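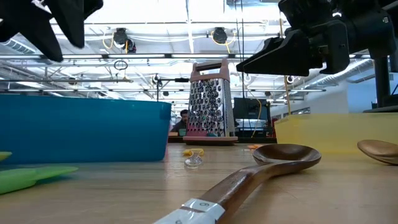 # Borkeck – lot « ustensiles », à lire avant de télécharger

Salut ! Si vous arrivez ici parce que votre politique entraînée sur Borkeck serre les pinces dans le vide une fois sur deux, vous êtes au bon endroit, et je vous présente mes excuses : c'est en grande partie ma faute. J'ai réécrit ce README après avoir passé un mois de mai assez pénible à comprendre ce qui clochait, et je préfère tout mettre à plat ici plutôt que de répondre dix fois au même mail.

## Ce qu'il y a dans le lot

547 épisodes de manipulation à deux bras, enregistrés dans notre salle d'Altport. La tâche est toujours du rangement de cuisine : cuillères en bois, spatules, râpe, bacs en plastique. Certains objets portent un bout de ruban blanc avec un numéro imprimé, par exemple le 6 sur le manche de la cuillère foncée. Le numéro sert à retrouver l'objet dans `objets.csv`, il ne donne PAS l'ordre de passage (on m'a posé la question, et je comprends pourquoi, le nom de la colonne était nul).

Chaque épisode contient :

- la vidéo de la caméra fixe
- les positions articulaires des deux bras
- l'ouverture commandée et l'ouverture mesurée de chaque pince
- une consigne en texte court, écrite par Eftychia ou par moi

## Le problème

La pince droite a menti pendant 40 épisodes. Je m'explique : le pilote Gkikas renvoie normalement l'ouverture mesurée par l'encodeur. Quand la liaison saute, il garde la dernière valeur connue et continue de la publier avec un horodatage tout neuf. Vu de notre côté tout allait bien, les messages arrivaient, les courbes étaient jolies, et pendant ce temps la pince faisait sa vie. Le décalage monte jusqu'à 2 secondes dans les pires cas, ce qui est énorme quand on essaie d'attraper un manche de cuillère.

On s'en est rendu compte un mardi, vers 17 h. Christos rejouait un épisode au ralenti et m'a demandé pourquoi la pince était « ouverte » dans les données alors qu'elle soulevait la spatule verte à l'écran. J'ai d'abord accusé la caméra. Puis le script de synchro. Puis Christos, un peu. Il avait raison, évidemment.

La cause, d'après ce qu'on a pu reproduire : un connecteur mal verrouillé derrière le poignet droit. Quand le bras se plie loin vers la table, le câble tire et le contact se perd un court instant. En bougeant le câble à la main, Iraklis a déclenché la panne à tous les coups, avec un plaisir assez visible.

## Et côté sécurité ?

C'est le point qui m'embête le plus. Notre arrêt automatique comparait la commande à la mesure : si l'écart dépassait le seuil, on coupait. Sauf qu'avec une mesure figée sur une valeur proche de la commande, pas d'écart, donc pas de coupure. Pendant un des épisodes touchés, la pince est restée fermée sur la râpe alors que le bras repartait, et la râpe a fini par terre. Personne n'avait les mains sur la table à ce moment-là, pas de blessé, mais on a arrêté les sessions le soir même.

Ce qui a changé depuis :

1. Le connecteur est vissé, et le câble a assez de mou pour toute la course du bras.
2. Un compteur incrémenté par la pince elle-même voyage avec chaque mesure. S'il n'avance plus pendant 500 ms, arrêt des deux bras.
3. On ne touche plus aux objets sans mettre les bras en pause au bouton, même pour « juste redresser la cuillère ». Oui, je me vise aussi.

Evanthia a relu la logique d'arrêt et a débranché le câble en plein mouvement pour vérifier : les bras s'arrêtent bien. On refait ce test à chaque début de session maintenant.

## Que faire de votre copie

Les épisodes touchés sont marqués `pince_d_figee = 1` dans `episodes.csv`. Le plus simple est de les virer :

```
python filtrer.py --exclure pince_d_figee
```

Si vous travaillez seulement sur la vidéo, gardez-les, les images sont bonnes. La pince gauche n'est pas concernée non plus – j'ai vérifié, puis Gerasimos a vérifié derrière moi avec son propre script, et on tombe sur la même liste.

Par contre, n'essayez pas de recaler les courbes à la main ! J'ai perdu trois jours là-dessus. Le retard n'est pas constant à l'intérieur d'un épisode, et on fabrique des données encore plus fausses que celles de départ.

## Encore ouvert

- L'outil de relecture Anent affiche toujours l'ancienne mesure sans avertissement. Un correctif est en cours chez Gerasimos.
- Je n'ai pas de bonne méthode pour repérer les coupures très brèves, sous trois ou quatre images. Il en reste peut-être.
- Renommer la colonne `ordre` en `id_objet`. Promis, je le fais.

Si vous tombez sur un épisode louche, ouvrez un ticket avec son identifiant et l'instant où ça décroche, même si vous n'êtes pas sûr de vous.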